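Tilura Seed Swap: Frequently Asked Questions

We get a lot of email in the weeks before the swap (keep it coming, we love it!), and many of the same questions turn up every year. Tomás Leitão has been collecting them, and these are his answers, with a few additions from the rest of us. If yours is missing, write to us through the contact page.

When and where is it?

The swap is in February, in the long hall at Drevarach, the old school building behind the bus stop. Doors open at 10 a.m. and we wrap up at 3 p.m. The first hour is the busiest by far. If you like room to browse and chat, come after lunch. There is still plenty left by then, especially beans. There are always beans.

Do I have to bring seeds to take part?

No! Come empty-handed if this is your first garden or your first swap. Take what you can really use, grow it, and if the season is kind to you, save a few seeds for next year. Plenty of our regulars started exactly that way, and some of them now arrive with shoeboxes full.

How much does it cost?

Entry is free. Tea is by donation, and so is the soup, until the soup runs out.

What kinds of seeds can I bring?

Vegetables, herbs, flowers, grains, anything you grew yourself or bought and didn't use up. Opened store packets are fine if they're less than 3 years old. Please leave out anything that spreads like mad in our area (we keep a list at the door), and anything you know to be a hybrid should say so on the packet, as the plants you get from its saved seed can be quite different from the parent.

How should I pack and label them?

Small paper envelopes are best. Coin envelopes work, and so does a folded square of printer paper with a bit of tape. Please skip plastic bags unless the seeds are bone dry, or they'll mold. On each packet write the name of the plant, the variety if you know it, the year you saved it, and the town where it grew. A note about taste or height is a real treat for whoever picks it up. One year somebody wrote "good with eggs" on a packet of chives and it was gone in a minute.

How many seeds go in a packet?

Enough for one household. For tomatoes and peppers, that might be a dozen. For lettuce, a good pinch. For peas and beans, a small handful. We had up to 600 packets on the tables last year, and small packets are how that many gardens got a share.

Where do I put my packets when I arrive?

Check in at the first table and we'll point you to the right spot. The tables are sorted by plant family, and anything you can't place goes into the mystery bin, which is a lot of people's favorite stop of the day.
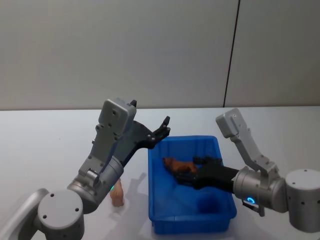 How do I know old seeds are still good?

Try a sprout test at home. Lay ten seeds on a damp paper towel, roll it up, slip it into a jar, and keep it somewhere warm. Check after a week or so. If seven or more have sprouted, wonderful, bring them. If it's three or four, you can still bring them, just write "sow thickly" on the packet. Parsnips and onions fade fast, while tomatoes will surprise you. I've had a good row from seed I found at the back of a drawer!

What is the Rocha bean, and can I get some?

You can! It's a flat, speckled pole bean that a family up the valley kept going for generations, and it does beautifully in our short summers. This year we have 26 packets set aside, one per household, handed out at the check-in table. All we ask is that you grow it away from other pole beans and bring some back next winter.

Are there talks?

Two short ones. At 11 a.m. there's a hands-on session on cleaning tomato seed (it gets smelly, it's great), and at 1 p.m. Tomás talks about planning a small bed for saving seed. The side room holds 100, so you don't need to sign up.

Can I bring plants or cuttings?

Cuttings, yes, if they're clean and wrapped in damp paper. Potted plants we have to turn away in winter because of soil pests.

Can kids come?

Please bring them! The Vernen garden club runs a corner where they can plant a sunflower in a paper cup and take it home.

What happens to leftover seeds?

They go into the seed library, in the card drawers by the Drevarach reading room. You can borrow from it all spring, and the sign-out sheet hangs on the side of the cabinet.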